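Rillum Orchestral Music Stand
Dandbridge Stage Equipment

The Rillum is a fixed-base music stand for orchestra pits, rehearsal rooms and recording studios. It replaces the earlier Rillum in the Dandbridge range and takes the same desks, so existing desks can be moved to the new column without adapters.

Height is set by a friction clutch inside the column. There is no external knob. The player lifts or lowers the desk with one hand and the clutch holds at any point up to a maximum of 115 cm, measured from the floor to the lip. The desk tilts on a separate hinge, and tilt tension is adjusted from the rear with a hex key (supplied). 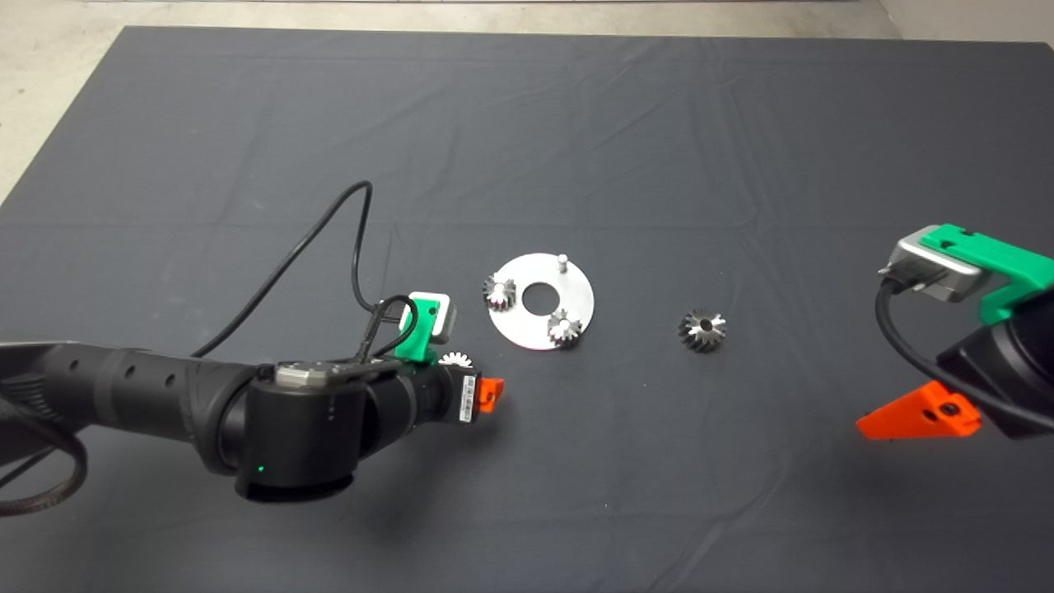
Flat ring plate and upright pin on dark cloth.

The desk is a single pressed sheet with rolled edges and a matte black finish. The lip is deep enough for a bound opera score or a full set of parts in a folder. A second, shallower shelf is available for pencils, mutes and rosin. It clips under the main lip and does not reduce the usable page area.

The base has three feet with replaceable rubber pads. The pads are a softer compound than on the previous model and transmit less floor noise to nearby microphones. On raked stages the longest foot should point downhill.

Stands nest when the desks are tilted flat. The Brasness transport cart holds 30 stands and passes through a standard single door. It has two fixed and two swivel casters – the swivel pair can be locked.

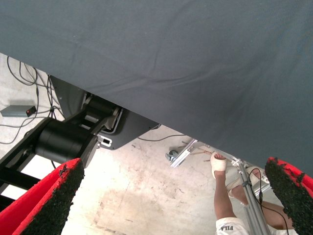 Stands & Accessories

RIL-112 Rillum stand, complete, standard desk
RIL-115 Rillum stand, complete, wide desk
Brasness transport cart
Pencil shelf, clip-on
Foot pads, set of three
Desk light bracket

The wide desk is recommended for percussion and for shared string desks where large-format parts are in use. Conductors' scores should go on the Ajayi desk, listed separately, which has a heavier base and a double lip.

Assembly: columns ship with the base attached. Slide the desk onto the column until the collar seats, then tighten the set screw. Do not oil the clutch. Marks on the desk can be removed with a damp cloth and mild soap; solvent cleaners will dull the finish.

Warranty: 2 years on moving parts. Foot pads and finish wear are excluded. Spare clutches are stocked and can be fitted without returning the stand.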